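Kaewkla signs with Clerkach after two seasons at Nalturari

Apr 20, 2024

Midfielder Yupin Kaewkla has signed a professional contract with Clerkach, the club confirmed this week. The deal runs for two seasons and includes a club option for a third. Terms were not released.

Kaewkla, who came up through the Jaidee youth program, spent the last two seasons on loan at Nalturari. She started slowly there, mostly coming off the bench in the first few months, but moved into the starting lineup after an injury to Boonmee Sriwong and kept the spot when Sriwong came back. The two ended up playing together in a three-person midfield for most of the spring.

She finished her final season with five goals, all of them from open play, and was on the field for the last minute of every league match after the winter break. Her best night came at home against Cesinano, when she scored twice before halftime in front of 3,666 people, the largest crowd Nalturari has drawn at its current ground.

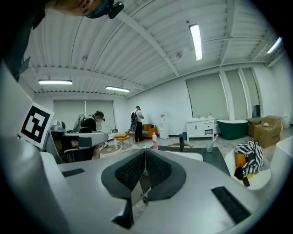
Clerkach head coach Younes El Khatib had been looking for a left-footed player who could cover ground on that side and take set pieces. The club lost its regular corner taker over the winter and used four different players in the job afterward, without much to show for it.

"Yupin reads the second ball well and she doesn't give it away cheaply," El Khatib said. "We watched her a lot this year. She can play as a six or an eight, and I expect she'll do both for us."

Nalturari had hoped to keep her. Sporting director Uthai Thammasiri said the club made an offer in early spring and raised it once, but could not match the length of the Clerkach deal. He said the club would look inside its own reserve squad first before going to the market for a replacement.

Kaewkla will wear No. 14 – her number at Jaidee as well – and is due to join her new teammates in May for preseason testing. She is still working her way back from a sore hamstring that kept her out of the final training block, and El Khatib said she would be held out of contact work for the first few days.

The move reunites her with fitness coach Nipon Inthanon, who worked with the Jaidee under-18 group when she was there. Inthanon joined Clerkach last summer.

Season ticket holders can meet the new signings at the open practice next month. Space is limited to 568 seats in the east stand, and members need to reserve through the ticket office. Parking is free in the north lot, with gates opening an hour before practice starts.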